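Last updated January 22, 2025
4 min read

Got in before seven because the heat in the annex takes a while and I wanted the desk by the radiator. The overnight queue in Stikard was at 3268 clips. I looked at that number, got coffee, came back and started at the top.

I still write "cleaning" when a form asks what I do. For nine years I did turnovers for Tromia, furnished apartments mostly, two or three a day, and I was good at it. Since May I have been upstairs in review. The robots that are supposed to do part of the turnover work get tried out first in rooms on a computer, and those of us who know what a finished room looks like watch the clips and mark them. Accept, reject, or send back with a note. The notes are where I spend my time.

Most of today was the Pringle room again. I know it better than my own kitchen by now. Wooden table with the plant on it, black chairs beside it, a second wooden dining set down at the far end, hardly any light on the walls. The head view bends everything so the floor looks like the inside of a bowl. The first week that made me queasy and now I don't notice.

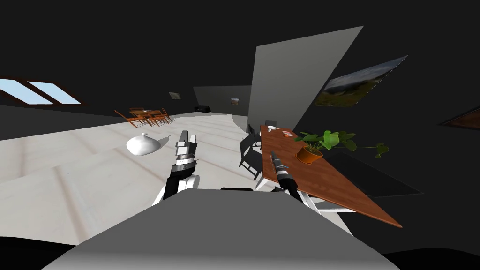

Before lunch

Sent back a batch where the note field wanted a reason and none of the listed reasons fit. The choices are all about grasping and dropping. I wanted one that said the arm was going near a table with a plant on it and I would not have started there. When you do a room you move the thing that can spill dirt before you touch anything else, or you plan around it. That isn't on the list. I typed it in under Other, same as last week. Other gets read, I'm told, but I don't know how often.

The engineers at Flalwood are nice enough about it. They ask good questions. One asked me how I decide which side of a table to start on and I had to think for a minute. I start on the side away from the door. I never had a reason for it that I said out loud. Then I spent ten minutes wondering if it was a good reason or only a habit from the first building I worked in, where the doors opened in.

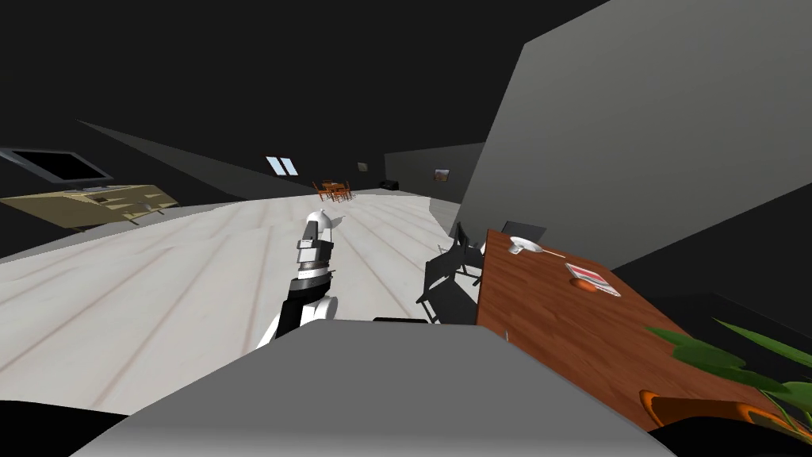
So now there is a document with my name at the bottom called Table Order, and it is a page and a half long. It says to look at the whole top first, pick up dishes before paper, and leave plants where they are unless there's soil out of the pot. Somebody will turn that into a score. I asked what happens to the page after that and was told it gets archived.

I don't know how I feel about having it written down. When I trained new people I did it by walking through an apartment with them. They picked up half of it and made up the other half, and the rooms came out fine. Pay is a little better up here and my knees are a lot better. I haven't had to carry a vacuum up a back staircase all winter. I do miss being finished with a room and shutting the door on it.

After lunch

Meeting about numbers. There were 30 of us on the apartment crew when I moved upstairs. There are fewer on the schedule now, and the ones who left haven't been replaced. The manager said again that the machines are for the lifting and the late hours and that no one is being let go this year. I wrote down "this year." A couple of the crew came to the meeting in their work shoes and stood by the wall. I sat with them instead of with review. It felt odd either way.

They asked whether we reviewers could just reject everything. It was a joke, mostly. I said we get checked against each other, which is true. All 14 of us see some of the same clips without knowing which ones, and if you mark too far off from the rest you get a talk.

Went back to my desk and did close-ups until four. I find these slow. So much of it is black and you have to work out which way up you are before you can say anything useful.

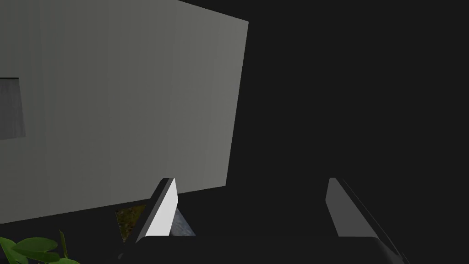 Pringle room, gripper close up, with the plant in the lower corner.

My rule with close-ups is to mark only what I can see. If the fingers are open and empty I put open and empty. I don't put what I think it was about to do. Early on I wrote long notes guessing at that and they all came back to me with a question mark.

Finished 258 for the day, which is under target, but the target was set by somebody who doesn't type notes. The last one I opened had the two fingers up, the dark behind them, and a bit of something wooden down in the corner that looked like the back of a chair. Marked it open, empty, and logged out.

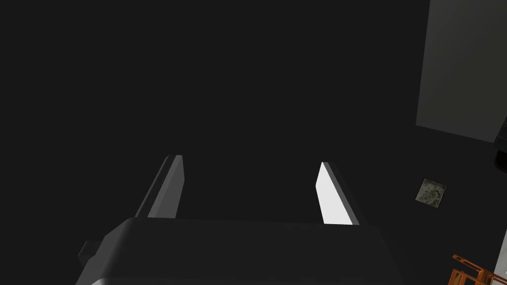
For tomorrow

Ask about adding a plant reason to the list.
Find out who reads Other.
Bring the thicker socks.
Call the crew lead back about Saturday cover. I said I would do a shift downstairs if they were short, and they are short.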